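Losari Everyday Dinnerware - Open Stock

Sold by the piece. No minimums, mix whatever you want.

Overview

Losari is our house line for cafes, church kitchens, school lunchrooms, anyplace plates get stacked hard and washed a lot. Plain shapes, strong colors. We've carried it long enough that most of our regulars just reorder by phone and skip this page, so if something reads out of date please call before you order.

Colors come and go. Turquoise and teal are steady. Sand is back as of November. Brick red is done, don't ask, we looked in the back.

Turquoise plate

Coupe shape with a wide rim, pale center. Rim is the deeper shade. Stacks with the older Losari plates but not with Brimska, the foot ring is a different size and the pile will lean on you.
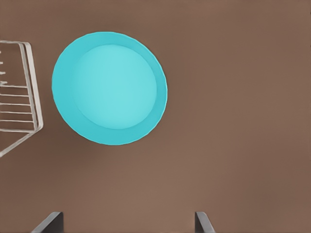 Dishwasher safe, top or bottom rack. Microwave fine for reheating. Not for the oven and not for the broiler - we get a couple back every winter with a crack straight across and no, that's not covered.

Knife marks: light gray lines are metal from the knife, they come off with a paste cleaner and a soft cloth. Don't use steel wool. If you already used steel wool, the dull spot stays.

Seconds are sold from the bin at the counter only. We don't ship seconds. Small specks in the glaze, sometimes a rim that isn't quite level, otherwise the same plate.

Teal bowl

Low and open, good for salad, rice, pasta, noodles without too much broth. If you do a lot of soup get the Nasr deep bowl instead, people slosh with this one. Same care as the plate. Nests okay but put a paper liner between if they're going in a drawer or a truck.

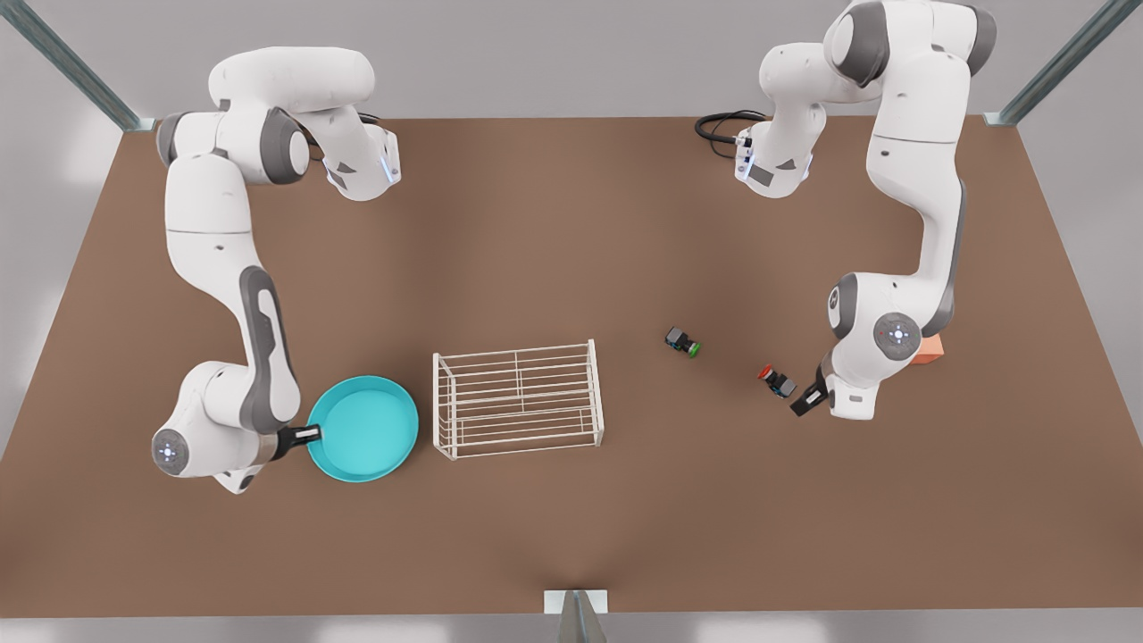 Shallow round bowl, teal. Sold singly.

Lids: none made for this bowl. The Ramon flat lid sort of sits on it but it slides around, so we don't list it as a fit.

Color match

Teal and turquoise are two seperate glazes and are meant to look different side by side. Screens vary a lot. If you're matching to something you already own, order one piece first or send us a piece and we'll match by eye at the counter. Batches drift a little too. Big orders ship from one batch if you ask for it in the notes box, otherwise its whatever is on the shelf.
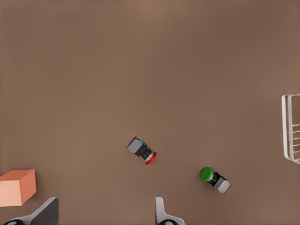

Ordering

Item group 511. Put the color in the color field, not the notes, or it gets picked as turquoise.

Case pack: 8 pieces, one shape and one color per case. Singles ship wrapped in paper.

Over 2000 pieces call for a quote, lead time is longer and we'll need a loading dock or a liftgate.

Returns and breakage

Open the box the day it comes. Keep the carton and paper if anything is broken, take a picture, send it with the order number. We replace up to 2 broken pieces per case no questions, more than that the carrier wants to see it first.

Unused pieces can come back for store credit. Washed counts as used. Sorry.

Also in open stock

Brimska oval platter
Nasr deep bowl
Ramon flat lid, clear
Losari mug - backordered, no date yet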